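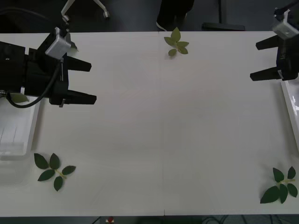 Pellberg opens its pallet and crate recycling yard to farms

I'm Kristof Verhoeven, and I run Pellberg. From November we'll be taking old fruit bins and broken pallets from growers at our Urkico yard -- no account needed, just turn up before 11 am.

We chip the timber for garden mulch and stable bedding. There's room for 3,000 pallets, so please don't be shy! 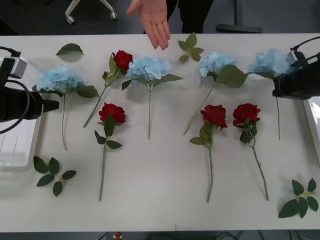 Artificial roses and hydrangeas laid out on a white table.

My mate Raphaël Gautier looks after farm pick-ups. If you've got 20 or more to shift, he'll bring the truck within 50 km. Painted or treated timber has to stay home, sorry.

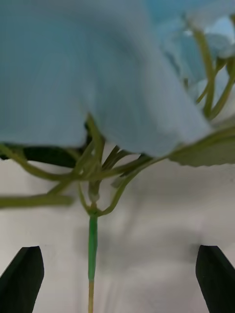 Pale blue petals, close up.

Call the yard and ask for either of us.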